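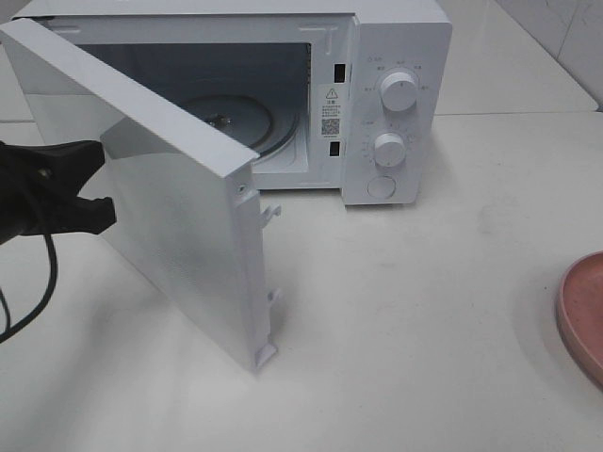

A compact white microwave with its door open, showing latch hooks and turntable.

A microwave door latch is the set of hooks on the door edge, plus the slots they fit in the oven front. Found on nearly all household models. Hooks usually plastic, number varies -- three on some compact ovens, two on many others.

Closing the door pushes the hooks into the slots and trips switches behind the front panel. No switch, no heating. Slots are often stacked on the same side as the controls, sometimes with a warning label between them.

Common faults: snapped hook, weak spring, crumbs in the slot. Wipe slots with a barely damp cloth, oven unpluged. A door that wont shut flush should not be used -- replace the latch or the hole door.

See also: Turntable, Door seal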